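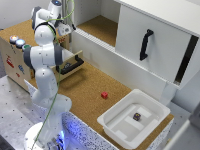 Truvwood practice bench kit, long-term review

I bought the Truvwood kit to get a repeatable set of manipulation tasks in front of the arm in our shared workshop. It comes flat: drawer, sliding-door cabinet, button box, worktop and a bag of cubes. The arm and its mounting table are separate and were already in place.

Assembly took two evenings with Martim Pacheco holding the other end of things. The panels are drilled accurately. The instructions give one torque value for all fasteners, and it is too high for the drawer runners. Ours bound until I backed the screws off a quarter turn.

The cork top is the best part of the kit. Cubes stay where they are released, and a fingertip that comes down a little low leaves a dent and no broken parts. It does shed. Expect to vacuum the runners about once a month.

The three lit buttons close cleanly and are wired to a screw terminal at the rear. Travel is short. The arm registers a press with light force, but an approach more than a few degrees off axis tends to catch the metal ring first. I added a straight final segment to each press and the misses stopped.

Drawer and door handles are the same curved black type. They are easy to hook and awkward to pinch. I ran 264 drawer cycles and logged 39 failed grasps, nearly all of them with the fingers closing across the curve -- a hooking motion from above did much better. The sliding door is stiffer than the drawer and gets worse in humid weather. In June it needed dry lubricant on the lower track.

Cable routing is left to the owner. The kit has no clips or channels. Joaquim Veloso wanted ours tied down along every link, but a fixed run pulled tight at the wrist when reaching for the shelf, so I leave slack near the top.

The cubes are adequate. Edges are consistent, color is solid. The ribbed tray is less useful: a cube can settle between two ribs, and the grasp height has to be adjusted for it. Lestex sells a flat-bottomed tray in a similar size, and I would try that first.

Spares are slow. A replacement runner took almost 146 hours to get a reply, then shipped promptly.

Recommended for a fixed bench. I would not buy it for a setup that has to be packed away -- the cabinet loses its alignment each time it is moved.

Reviewed by Aníbal Neves

Contact | Copyright Brudov Workshop Notes | Back to top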